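The Small Lamp and the Big White Board

Natalina Ferri starts talking about desks before I have my coat off. She has spent 19 years helping people set up places to work at home, mostly spare bedrooms and kitchen corners in and near Clevcombe, and she still gets a kick out of it. "Show me where you pay your bills," she says, "and I'll find you a better spot for the light. Give me five minutes!"

Her own workroom is on the second floor of an old seed store on the Fumdale road. She moved in last June, and the first thing she did was live without a ceiling light for a week. "I wanted to know where I went when it got dark. I kept ending up by the window, so the table went there. Then I started carrying lamps around like a crazy person."

She has strong feelings about lamps. She likes them small, she likes them easy to pick up, and she loves them in a loud color. Beige makes her sigh. "A desk lamp is the one thing on the table you look at every single day. Why wouldn't you get the blue one? Get the blue one!"

The other thing she swears by is a white board laid flat on the table, used as a work surface. She picked up the habit from a client in Marras who drew out sewing patterns that way, and she has been talking people into it ever since. You can scribble on it, wipe it, and scribble again, and the pale surface throws light back up at your hands (she demonstrates this with great joy, wiggling her fingers). 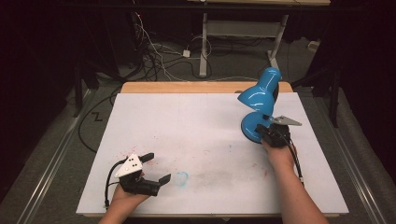 Does a white work surface cause glare under a desk lamp?

It can if the bulb is bare or the shade points straight at your eyes. Tip the shade so the light lands to one side of your work, choose a frosted bulb, and move the lamp back a few inches if you still catch a bright spot.

Ferri is relaxed about marks. A board that gets used picks up smudges and specks, and she would much rather see those than a surface everyone is scared to touch. "People apologize to me for a smear! I tell them, great, you've been working." For the stubborn ones she uses a damp cloth and a drop of dish soap, then a dry cloth, and she leaves the rest for another day.

Where the lamp goes depends on the person. If you write with your right hand, she starts it at the upper left, so your hand doesn't throw a shadow over the page, and then she has you sit down and try it. For reading or sorting, either side will do. "I never screw anything down in the first month. You have to let people push it around. They always move it, and they're usually right."

Before I go she tells me about the Proltumgate library, where she helped set up the study tables, and about a reader there who drags the same lamp to the same corner every afternoon. She is thinking of getting that corner a second one, in yellow.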